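Keeping the hand grippers happy
Notes from the bench, April

I promised last time that I'd write up how we look after the hand gripper cell, mostly so that people would stop stopping me in the hallway to ask. So here goes! This is the cell with the foam-topped table and the aluminum rails, the one we call Ellero on the booking sheet. If you've only ever walked past it on your way to the coffee, it's the place where one of us stands with a gripper in each hand and moves small things on and off a little tree stand, over and over, so the arms can learn from it later.

I took over the upkeep from Győző Kiss in the winter, along with a ring binder, a box of spare pads and a great deal of advice. Some of the advice contradicted the binder. What follows is where I've landed after 3,381 recorded runs, and I'm sure half of it will change by summer.

Getting set up in the morning

I start with the cables, every time, before I even turn anything on. Each gripper has its own black cable and they both have to hang down freely on their own side. If one is pulled across the other you won't notice for the first few runs, and then you reach for something on the far side and feel a tug at your wrist right when you're trying to be gentle. (Barnabás Szalai likes to loop his once around his forearm. It works for him. Please don't copy him.)

Then I pick both grippers up and just hold them over the near edge of the table for a bit, jaws open, nothing in them. I want the two to feel the same. Same pull on the trigger, same little bit of give at the end. If the left one is stiffer I'll know it in my thumb long before any number on the screen tells me. I open and close each one a couple dozen times while the software is waking up, and I wiggle the white plate on the side to feel whether any of its screws have worked loose.
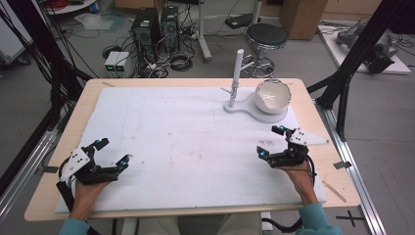

Pads and brackets

The black finger pads are what wears out. We swap them as a set, both fingers on both grippers, every 600 runs, and I write the change on the inside cover of the binder with my initials. Győző used to change them one at a time as they went bad, and I see the appeal - they're fiddly and you always drop a screw - but with a new pad facing an old one the grip goes lopsided and small parts twist as you pick them up.

When you put a new pad on, seat the bottom first and snug the screws by hand, then close the jaws and hold them up to the light. The two faces should meet all the way along. If there's a wedge of daylight at the tips, back the screws off and try again. Don't fix it by cranking the screw on one side! That's how we cracked a bracket last fall, and the replacement from Konorden took forever to arrive. I now keep two spares in the drawer, in the bag marked 2, and I would love it if they stayed there.

Shu-fen Shih also got me into the habit of checking the view from each gripper camera after a pad change. You want a finger coming in from each side and a good open gap of table between them. If one finger has crept in toward the middle, the bracket is crooked, even if it looks fine from where you're standing.

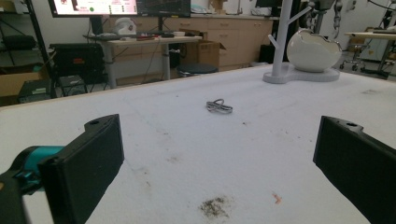
The other thing I use that view for is focus. I pick out something small and shiny lying a little way past the fingertips and see if I can make out its edges. If it's mush, I clean the lens with the blue cloth (the blue one, the gray one is for the table) and look again. Nine times in ten it was a thumbprint. The tenth time the lens ring has turned a hair, and then you do need to come and find me or Attila Sipos, as there's a dab of thread lock on it and it has to be warmed a bit before it will budge.

The tabletop

I get more questions about the white top than about anything else in the cell. Yes, it marks easily. Yes, it's supposed to be plain. The surface picks up scuffs and pencil and whatever comes off the parts, and most of that does no harm. My rule is that a faint smudge can stay and anything gritty goes, and I go over the top with the soft brush at lunch and again before I leave. Brush toward yourself, with a sheet of paper at the edge to catch what falls. Don't blow on it, please, you'll only send the fine stuff up into the grippers, and I've spent a whole Monday picking that out of a slide with tweezers.

No wet wipes either. Orsolya Halász tried one on a corner piece for me and the surface went fuzzy and stayed that way. When the top gets past saving we flip it, and when both sides are gone we cut another one from the stack behind the Balogh cabinet.

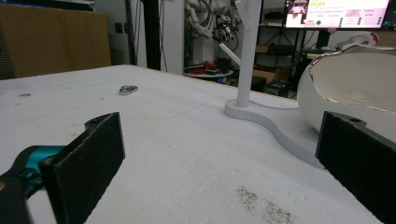
Grit matters for the pads too. It gets pressed into the face when you pick up something flat, and then every part after that is being held by a few hard specks. So after brushing the table I run a strip of masking tape over each pad, press, peel, look at the tape. If the tape comes off clean I'm happy. If it doesn't, I do it again with a fresh piece.

One last bit on props. The tree stand and the bowl are allowed to move around, and in fact they should, so don't be shy about shifting them between batches. Just put down in the log that you did it. Last month I found 71 runs in a row with no note at all, and poor Shu-fen had to go through them by eye to work out which layout was which. The Drerneo folks want the next batch with the layouts labeled from the start, so I've taped a pen to the log. It's on a string. Please leave the string.

If you'd like to learn the pad change, come by after lunch, I'm doing both grippers this week and could use somebody to hold the screws.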